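Drink can

A drink can is a small sealed metal container for a single serving of soda, juice, beer, sparkling water or some other beverage. It is one of the most familiar objects in any kitchen, found at the back of the refrigerator, in the cup holder of the car and, sooner or later, in the recycling bin by the door. Most modern cans are made of aluminum, though steel is still used in some parts of the world.

Shape and parts

The usual can has a straight-sided body that narrows a little at the top and bottom. The body and base are pressed from one piece of sheet metal, and the lid is made separately and joined on after filling, by rolling the two edges together into a tight seam. This seam is the raised rim that a drinker feels against the lip. The base is domed inward, which helps the thin metal stand up to the pressure of a fizzy drink - the same idea as an arch in a bridge, turned on its side.

Decoration

Cans are generally printed before they are filled, while the body is still an open cup. Inks are rolled onto the metal as it turns, and a clear varnish goes over the top. Where the inks are see-through, the metal shines up from underneath and gives the color a glossy, jewel-like look that paper labels have never quite managed. Lettering often runs up the side, so that a long name can be set large on a narrow body, and bands and curves that wrap around the can are a great favorite with designers. 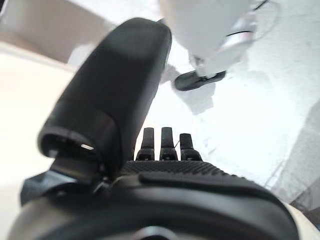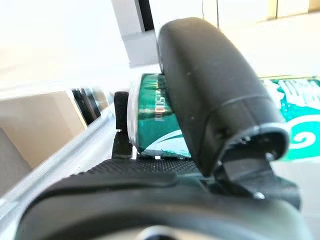 Photos: Jozef Vanhove. Second photo: green can with a silver rim and a white curved band.

Holding and handling

A full can is surprisingly sturdy, and an empty one is just as surprisingly weak. The drink inside, and the gas in it if there is any, pushes outward on the walls and keeps them stiff. Once the can has been opened and emptied, a fairly light squeeze will leave a dent. A textured surface helps with grip, and for this reason many people slip a foam or rubber sleeve over a cold can, which also keeps the fingers comfortable on a warm June afternoon.

Collecting

Empty cans have a loyal following among collectors, who look for short print runs, regional flavors and misprints. The Puscombe collection, begun on a single kitchen shelf, now holds 3252 cans, arranged by color and then by height. Dents and scratches lower the interest of a can considerably, and careful collectors store theirs upright and out of direct sunlight, which can fade the inks over time.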